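Small cabinets, big turnout at Kolstead swap

KOLSTEAD – The fall storage swap opened its doors at 8 this morning and the line was already out to the parking lot. Organizers put the crowd at around 600 by lunch. Last September it was 162, so they ran out of coffee. Twice.

Tabletop storage was the thing this year. Little cabinets, spice drawers, letter boxes, anything that sits on a counter and hides the mess. Leen Boutros, who runs the Sumon repair bench, said most people came in asking about drawers that stick or sag.

"They wax the wood and wonder why nothing changes," Boutros said. "Look at the slide first. Get the crumbs out, check the screws, then we can talk."

Her bench took in 134 pieces before the cutoff, mostly pine and oak, one old sewing chest that needs a whole new back. Pick up is at the side door, bring your ticket stub. No stub, expect to wait.

Sveva Leone drove over from Ham with a pair of bedside drawers and went home with a tea cabinet instead. She says she wasnt planning on it. "I have tea in three different cupboards. It's going in one drawer now, and thats the end of it."

Leone paid nothing – the swap runs piece for piece, and the desk only steps in if the two sides cant agree on what's fair. A few arguments over a roll-top, settled by mid afternoon.

Still on the floor at closing: shelving, a lot of it, plus wine racks and two wardrobes too tall for most people's cars. Those go to the Irora thrift barn unless somebody claims them by tomorrow noon. Call the desk before you drive out.

The next swap is planned for spring, same hall. Larger furniture may get its own room, depending on space.

A light wood cabinet with its drawer open on the metal slide, small green box inside.
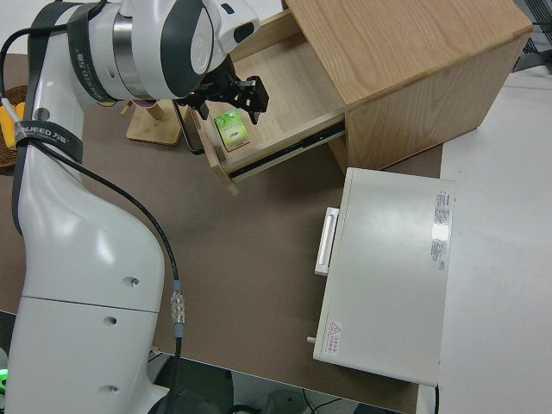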